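Teleop demos for block pushing, how many before you train?

Forum: Learning from demonstration

srithong_lab
December 11, 2018
I'm collecting demos by remote control for a pushing task. One arm, one rod, colored blocks on a board. The operator gets a sentence like "push the green star next to the blue triangle" and does it with a hand controller. We have 200 demos now and the policy still stalls when two blocks touch. Do I keep going to 1000 or change how we collect?

wouter_hermans
Change how you collect. If every demo starts from a tidy layout, the policy has never seen a mess. Stop resetting the board. Give the next sentence from wherever the last one ended.

povport22
Disagree. We tried no resets at Grallham and everything drifted into one corner. The operators spent half their time digging blocks out. Post your setup, it matters.

srithong_lab
Current board:

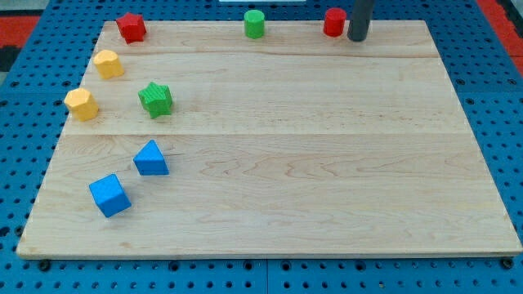
Maple board on the blue pegboard table, rod at the far edge beside the red cylinder.

It's bolted down now. Before that it crept whenever someone pushed hard, and I threw out 3 sessions.

vimala_c
I'd look at the left side first. The yellows, the stars and both blues are all over there, and the right half is bare. If most of your starts look like that, the policy knows very little about the right half.

wouter_hermans
Fair, but that argues for better sentences, not for resets. Ask for "move the blue cube to the right side" now and then.

povport22
Or do both. Reset by hand every 2 tasks and keep the long runs too.

vimala_c
Also check your operators. One of ours pushed everything through the middle of the block and another always went for a corner. The policy averaged them and missed.

srithong_lab
We have two operators and I never compared them. Will split the logs by person tonight and hold off on the 1000.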